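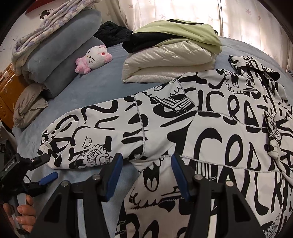
Ticket attachment 1: garment on the bed, one sleeve stretched out to the left, both grippers in view.

Ticket: sleeve fold fails at the cuff
Project: Praltwood (student club, folding team)
Opened by: Aisyah Rondonuwu
Status: Open, workaround found

The fold policy grabs the sleeve too far in and leaves the cuff behind. It does fine on our plain gray test shirts. On the white garment with the black cartoon print it missed the cuff in 15 of 78 tries, and that's the garment we want for the February demo!

Tried so far:
- Re-ran the left/right gripper calibration. No change.
- Checked the blue fingertip pads for slip. Grip is fine once it has the fabric.
- Turned the print to grayscale in training. Worse, sadly.
- Masked the seams. This one got interesting — the misses moved to the shoulder, so I think the model is reading the silvery seam lines as the sleeve edge.

Workaround: start with the sleeve pulled out straight and the cuff clear of the other bedding. Only 3 misses in the last batch, and I did a little dance.

Next: record 2 more sets with the cuff bunched up, then retrain. If anyone has a loud, busy hoodie to lend, please bring it. The busier the better!

Last updated: December 4, 2025

Filed under: Help Desk > Grippers > Cloth

Recent tickets
Ginalden: left gripper drops off after restart
Loltetti: towel corners not found
Praltwood: export stops halfway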